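About Prundetti

Hi, and welcome! I started Prundetti in a spare bedroom with 1290 dollars and one wobbly chair, and we've been fitting out small home work rooms ever since. Desks, chairs, shelves, all the boring cable stuff too (I love the boring cable stuff). My favorite rooms are the plain ones, with white walls and a wood-look floor, where you get to decide everything from scratch.
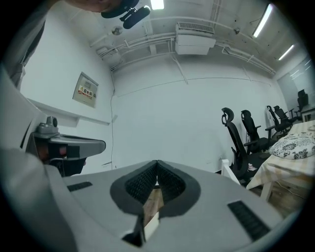

White walls and a wood-look floor, my kind of starting point.

These days there are nine of us, and 59 rooms went out the door last year under our Holatix plan. You pick a table, we bring a few chairs to try, and we stay until the router has a home. I'm a big fan of a light wooden table with a white slatted chair, because you can drop a tablet stand on it in the morning and a placemat at lunch and it still looks fine. Our Chala line is built on that idea, and Skumia is the shelving that goes with it. Sets start at 1689 dollars, delivery included! 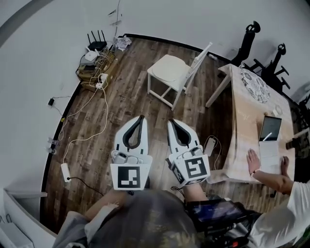
Do I have to clear the room before you come?
Just the big furniture, please. Leave the cords and power strips where they are and we'll sort them out with you once the table is in.

We book up fast in January, so write early.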